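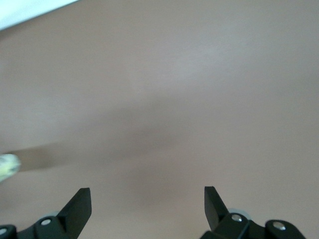
House diary, Drundudcombe. December, morning.

The long table in the reading room was cleared before nine, in accordance with the arrangement agreed with Ms Xenos last month. All papers belonging to the Grondach correspondence have been returned to their boxes and the boxes placed on the lower shelves of the press. The table is to remain in use for sorting until the end of the month, after which it will be required for the public evening.

I record that the surface was wiped with a damp cloth only. The polish supplied by Cevlow left a film when it was tried in the autumn, and residents complained that it marked their cuffs. The remaining tins have been put away in the scullery cupboard and should not be reordered. Mr Lambrakis has been informed.

The matter of the lamps was raised again at the morning meeting. Ms Li considers that the light at the window end is sufficient until three in the afternoon. Mr Şimşekoğlu does not agree, and asked that his view be entered here: that small items are easily missed against a table of that colour, and that two pencil stubs and a brass paper fastener were swept up with the dust last week. The fastener was recovered. It was resolved that a sheet of dark felt should be laid down whenever the smaller pieces are being sorted, and Ms Wumbei has offered a length of it from her own workroom. I have thanked her on behalf of the house.

Nine boxes remain to be gone through. Of these, four contain household articles from the Stamatopoulos bequest and will take longer, as the contents were packed without a list. Articles are to be taken out singly, entered in the register and put back before the next is lifted. I make no complaint of anyone in particular, but yesterday's entries were written in three different hands and one of them cannot be read.

Afternoon. The heating failed at two and was restored by half past three - the engineer attributes the fault to the valve in the passage, as he did in October. Work at the table continued in coats.

Ms Xenos telephoned to ask whether the public evening might begin at six instead of seven. I replied that the room could be ready, provided that the chairs are delivered the day before. She will confirm in writing.

Table cleared again at five. Register locked in the desk, key returned to its hook. Felt expected tomorrow.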